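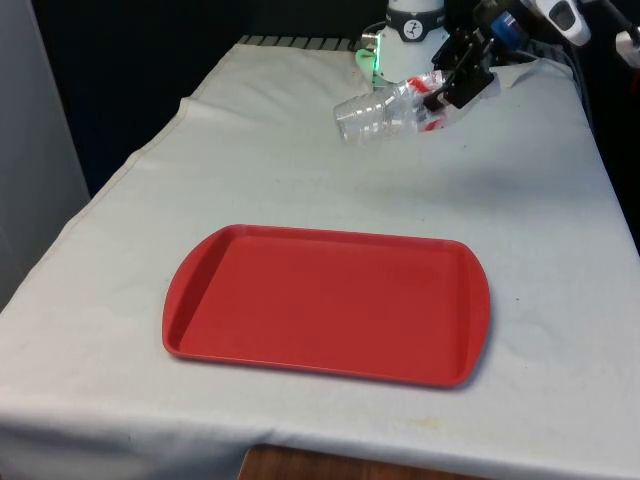
The confirmation email says my pledge went to the Laltosham street orchard, but I gave to the Alutgate community kitchen. Could someone check before the match funding closes?

Logged by Babita Garg, donor support, June, 09:40

Pledge found under the wrong campaign. Reference 702 was created on the Alutgate page and saved against Laltosham. Card payment itself is fine, charged once.

10:15 – Searched for other pledges with the same fault. Found 27, all made through the shared neighbourhood link that the Kashyap residents' group put in its newsletter. Pledges made from the campaign pages are correct.

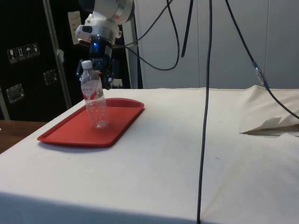 10:50 – The link carries an old campaign code, left over from when both projects sat under one Umport fundraising page. The page heading reads the new code, the payment form reads the old one. Reproduced with a test pledge of £6, then voided.

11:30 – Link corrected. Moved all affected pledges to Alutgate and recalculated the match. Campaign total up by £168 in matched money. Laltosham organiser told by phone that their total will drop.

12:05 – Corrected receipts sent. Old link still in printed copies of the newsletter – redirect added. Ticket stays open until the overnight totals have run.

2 comments | 0 shares

Contact donor support | Back to top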